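Vastance Table Cell for Break Rooms and Staff Kitchens

Vastance is a tabletop robot arm for the small kitchen jobs that eat into a shift: clearing plates, sorting bowls, putting things back where the next person can find them. It works at counter height with ordinary kitchenware. 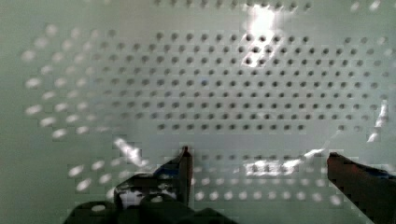 At our Sistberg site, nine people used to take turns at clearing. Now two of them look after the cell and the rest have gone back to their own work – most say they miss the chat more than the chore. 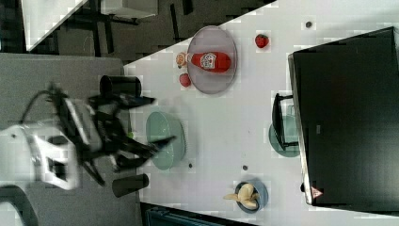

Nhyira Mahama runs staff training. New users practice on play food first, then move on to the real kitchen in April.
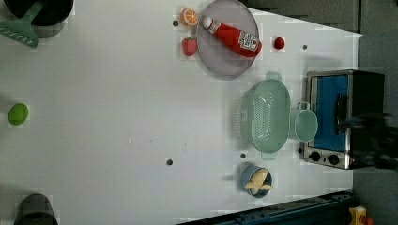
Do we need a technician on site?
Your own staff can run it after training. For repairs, call Efua Nyarko's team at Gillitz.

Order code: 331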